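4.3 Teaching the drawer task (staff kitchen, Druslow unit)

Since November the Provamov arm has done the evening restock of the canteen fridge. Kitchen staff no longer load the drawers by hand, but they still set up each task, check it and sign it off. Allow 34 minutes for a first set-up.

Before you start
1. Tell the shift lead. At Messina this is Elba Ocampo.
2. Run the task in the simulator. Do not skip this step after a change of shelf layout.
3. Load layout 2716. Layout 2878 is for the older fridge and has different drawer heights.

Setting the grip
4. Open the fridge door fully.
5. Bring the gripper upright to the front of the drawer and close it on the edge.
6. Pull the drawer part of the way out and pause.
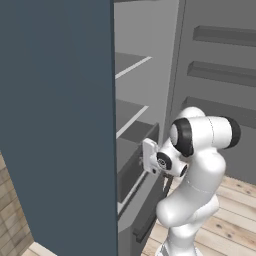 Fig. 4. Simulator view at step 6: drawer held by the gripper, fridge door open.

7. Check the view from the side. The arm must be clear of the door and the wall shelves.
8. Save the position and run the full cycle four times.

CAUTION: Keep hands out of the fridge while the real arm is powered. Press Stop before reaching in, even to move one item.

Note: Staff who used to restock now check dates and enter shortages on the Kanivus screen. Training for this is given in paid hours. Ask Remo Piras for a place.

If the grip slips, go back to step 5. If it slips again, fill the drawers by hand for that shift and report the fault to Noemi Farina.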